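4.2 Does bedroom clutter predict poor sleep?

The claim that a tidy bedroom makes for better sleep is repeated so often in the home-advice literature that few authors bother to cite anything for it. Where a source is given, it is usually Ferraro's Olton survey, and the survey deserves a closer reading than it tends to get. Ferraro mailed 2,000 questionnaires to households in Olton and Grerketley and got 1,058 back. Respondents scored their own bedrooms for clutter and their own sleep for quality, on the same page, one item after the other. A person in a low mood will mark both down. The correlation that came out of this was modest, and we see little reason to read it as anything more than the mood of the person holding the pen.

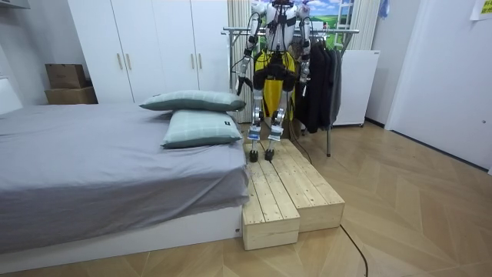 Self-scoring has a second weakness, and it concerns what people take the word "clutter" to mean. The Olton form left it undefined. In follow-up interviews with a small group of respondents, Albertina Frade found that one household would count any furniture beyond the bed and a wardrobe, while the next counted only what lay on the floor. A two-tier wooden step platform beside the bed, of the kind seen here, was clutter to the first household and furniture to the second. Clothing was worse. Several people left out anything on a hanger, however full the rail, and one left out the contents of a chair because "that's where those go." Scores gathered on such terms can't be compared across homes, and averaging them does not help.

Observer ratings were supposed to fix this. In the Gellard protocol a trained visitor scores the room on 6 items, among them floor space, open storage and the condition of the bed. Agreement between visitors was reported as good, but the visitors were trained together and scored the same rooms in pairs - hardly a hard test. We asked two raters who had never met to apply the protocol independently to the same bedrooms. They agreed well on floor space and poorly on open storage. The trouble was always the same: the form asks whether stored items are "in view," and most bedrooms hold a good many things that are both in view and where they belong.

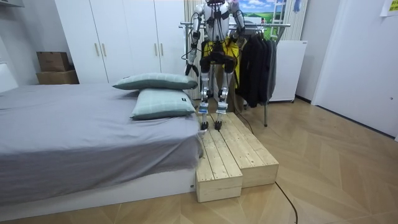 Figure 3. Bedroom with open clothes storage. A metal clothes rack stands behind a low step platform of light pine boards, to the right of the bed.

Daher's reply to this criticism is that the open storage item carries little weight and could be dropped. We tried it. Without that item the link between the observer score and reported sleep grows weaker still, and in homes with children it can't be told apart from zero. It is an odd defense of a scale to say that its least reliable part may be removed, when that part was doing most of the work.

That leaves the condition of the bed, which popular accounts treat as the strongest evidence of all. People who make their beds are said to sleep better. Perhaps they do - but they also tend to keep regular hours, and regular hours are a far better established aid to sleep than smooth sheets are.

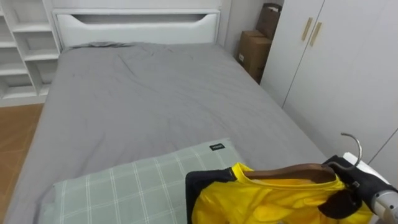 None of the studies reviewed so far measured wake time with anything firmer than recall, so the two explanations can't be pulled apart with the data in hand. The March follow-up in Grerketley did ask for a written sleep diary, and it is the only source we would put any trust in. Too few of its diaries were complete for a full analysis. In those that were, variation in wake time accounted for nearly all of what had been credited to bed-making. We return to the diary data in Section 5, along with the question of whether households that finish a diary are typical of those that don't.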